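Ullbridge Makers Letter
Wednesday, July 3, 2024

Can it put the groceries away yet?

A reader wrote in after our last issue to ask when she could expect a machine to unload her dishwasher. She said she had been hearing "five years" since she was in high school and would like a straight reply. We don't have a date for her. We can say what the machines are doing now, on a kitchen counter and on a shop floor, and where they get stuck.

Start with what already works. A machine that does one job, in one place, with parts that arrive the same way up each time, is old news. The packing line at Zikidov, out past the rail yard, has had arms loading cartons for years. They run two shifts and they are good at it. If the cartons change size, somebody has to come in and set the line up again, and that can take most of a morning. Nobody on the floor would call those arms clever, but they do the lifting and people's backs are better for it.

A house is a different sort of place. Things get left where they were dropped. A mug may be on its side or under a dish towel. The same drawer holds a whisk, batteries and a ball of string. A person reaches in without thinking about it. An arm has to find the object, decide where to take hold of it, close its fingers with enough force but not too much, and then let go in the right spot. Each step can fail, and a failure at the start usually spoils the rest.

Efua Korletey runs the small robotics bench at Amissah, and she spent an afternoon taking our questions. Her group works on tidying: pick up an object from a table, move it, put it down. She said people tend to be let down when they see it for the first time, as they expect cooking or laundry and get a table with a couple of things on it.

"Picking up is most of it," she said. "If you can't pick up, you can't do dishes, you can't do laundry, you can't restock a shelf. So we pick up."

The usual practice objects are toys. They are light and cheap, and they don't rot over a weekend. Toy fruit also has some of the awkward shapes of real fruit. A banana has a bend in it, so where the fingers close makes a difference to how it hangs. A strawberry comes to a point and can roll away if it is nudged. Real fruit adds bruising, which is a separate problem and one that Korletey's group has put off.

We asked how often it goes right. In the most recent set of 80 tries, with toys laid out in new positions each time, the arm missed or dropped the object in 9. She called that decent for a tabletop and no use at all for a home. A dishwasher holds more than one plate, and few people would put up with that rate of breakage.

Speed is the other complaint. A child could clear the same table while the arm is still lining itself up. Korletey was not very worried about that. She would take slow and steady over quick, and said that a machine working through the night could be as slow as it liked, provided it was quiet. 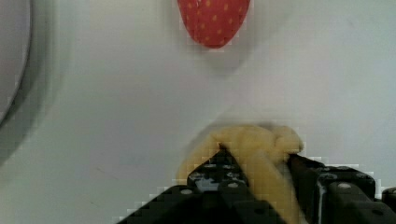 Toy banana in the gripper, toy strawberry still on the table.

Shops may see these machines before homes do. Urel, the hardware wholesaler, has been looking at a sorting arm for its returns counter, where loose fittings come back mixed up in bags and somebody has to put them in the proper bins. It is dull work and hard to hire for. The bins stay put, the lighting is even, and a wrong pick costs very little. The manager there told us he would want to see it handle small washers before he signed anything. They lie flat, and fingers of any kind have trouble getting under them.

As for chores at home, here is where things stand. Robot vacuums and mowers are fine for many people. Clearing a table of a few light objects can be done in a lab, with somebody nearby. Folding clothes can be done slowly and not always well. Unloading a dishwasher in an ordinary kitchen, with wet glasses and knives and a cat underfoot, is not something we would pay for this year.

Korletey has offered to bring the arm to the Ullbridge library for an evening in July. The time will be posted on the library door once the room is booked. Bring questions, and if you have a small unbreakable object you would like to see it try, bring that too.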